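Accueil | Le quartier | Visites | Sécurité | Contact

Résidence Briststead – liste de contrôle avant remise des clés, avec commentaires

Tournée de mars, secteur Sullach. Pour chaque point : conforme, à reprendre ou sans objet.
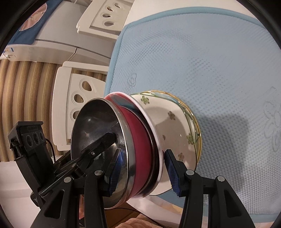 Quel plaisir de voir ce secteur prendre forme ! Les commentaires sont ceux de la tournée du matin, commencée à 8 h par le lot 1001.

EXTÉRIEURS

1. Allées et trottoirs, planéité – conforme
Très beau travail sur les joints, on roule en poussette sans une secousse.

2. Éclairage du sentier vers le parc – à reprendre
Deux bornes éteintes près du bassin. Les autres donnent une lumière douce, vraiment agréable à la tombée du jour.

3. Clôture du bassin de rétention – conforme
Portillon à fermeture automatique testé plusieurs fois, il claque bien. Le parcours fait 400 mètres et la clôture est continue.

4. Plantations en bordure de chaussée – conforme
Visibilité dégagée aux deux carrefours. Les graminées ont bien pris, et il y en a près de 2000 sur l'ensemble du secteur !

5. Borne incendie, accès libre – à reprendre
Palette de pavés posée devant. Équipe Joshi prévenue sur place, à recontrôler avant midi.

INTÉRIEUR DU LOGEMENT

6. Détecteurs de fumée, un par étage – conforme
Essai sonore fait portes fermées, on entend tout depuis la chambre du fond.

7. Garde-corps de l'escalier – conforme
Rien ne bouge. Hauteur relevée au palier : 100 cm.

8. Tableau électrique, repérage des circuits – à reprendre
L'étiquette du garage manque. Le reste est d'une clarté remarquable, bravo à l'électricien.

9. Fenêtres de l'étage, limiteurs d'ouverture – conforme
Modèle Hakis partout, facile à manœuvrer.

10. Évacuation de la terrasse – conforme
Un seau d'eau versé côté façade, tout est parti vers la grille (j'adore ce test).

11. Cheminée – sans objet

PARTIES COMMUNES

12. Aire de jeux, sol amortissant – conforme
Dalles bien jointives, pas de bord relevé. Le grand toboggan est superbe.

13. Local vélos, issue de secours – à reprendre
Bloc lumineux posé mais non raccordé.

Reprises à signaler au bureau de Briststead. Les points 2, 5, 8 et 13 repassent à la tournée d'avril – l'ordre de visite reste le même, départ par le lot 1001.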